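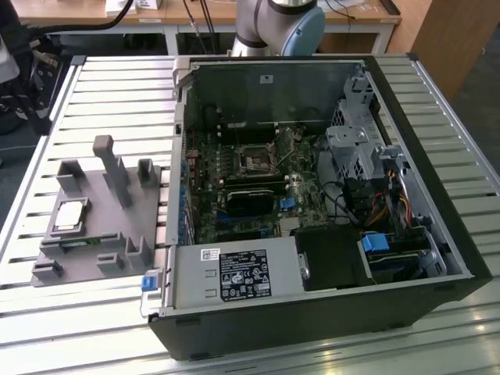
Reply from the Lelcombe bench was that I should check the pins before anything else, and never mind the memory until the socket has had a proper look under a lamp. Good advice, and I'm taking it.

11 February 2024
Notebook entry, Obeidat bench

I love working on a tower laid on its side! Everything on the board is right there — memory slots above and below the socket, blue tab easy to find, power supply label readable without a flashlight. No cooler on the socket, so the lever is in plain reach.

Parts to order from Ziltemov: one cooler, thermal paste, 30 short case screws (we keep losing them under the table slats). The Fillska cooler from August should fit too, but measure the hole spacing first.

Board goes down in the log as no. 67. Slots next, one stick at a time, starting nearest the socket — then write down which ones the board sees. Really looking forward to the first power-on. Bring the good lamp.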